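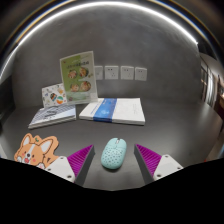

What should be checked first when a computer mouse stops moving the pointer on a desk where it worked before?

The battery and the power switch, followed by the surface on which the mouse is being used. Most reports of this kind closed by the Ullmont service desk were settled at one of these points, without any change to the computer.

Ticket 127 - Pointer stops or jumps, hot desk area, Ullmont building
Category: Desk equipment > Mice and keyboards
Status: Closed
Last updated: 5 March 2019

Reported problem

The user reported that the pointer on a shared computer moved normally for a short time after signing in, then stopped, and later jumped to the side of the screen. Both buttons continued to work throughout. The scroll wheel worked on some occasions and not on others. The desk had been moved to the Ullmont building in September and no earlier fault had been recorded against it.

Steps taken

The mouse was switched off, left for one minute and switched on again. The pointer moved, then stopped as before.

The battery was replaced with a new one from the stationery store. No change was seen. The old battery was tested in a second mouse and found to be good, and was returned to use.

The window over the sensor on the underside was inspected. A hair was found across it and was removed with a dry cotton bud. The jumping ceased, but the pointer continued to stop.

The mouse was tried on a sheet of plain white paper laid over the desk. The result was the same, and the desk surface was therefore ruled out.

The small receiver was found to be plugged in at the back of the computer, behind a metal cabinet. It was moved to a socket on the front. The pointer then moved without stopping, and the scroll wheel responded each time.

The mouse was left in normal use for three working days. No further fault was reported.

Cause

Two separate faults were present. The hair accounted for the jumping, and the position of the receiver accounted for the stopping. The failures of the scroll wheel were put down to the second.

Advice to users

Receivers should be plugged in at the front of the computer wherever a socket is free. The shell may be wiped with a slightly damp cloth, with the mouse switched off. Liquid cleaner should not be sprayed on any part of it - particularly the wheel and the gaps beside the buttons. Users of the Clutau booking system should quote the desk number when reporting a fault. A similar report was dealt with under ticket 77.

Comments (3)

deskuser_north
Moving the receiver to the front worked for us as well. Ours had been plugged into the back of the monitor.

Skosier reception
Could the advice about cleaning be added to the card kept at each desk? We are asked about it quite often.

k.t.
Mine still stops after a few minutes when the computer has been asleep. Should I reply under this ticket or open a new one?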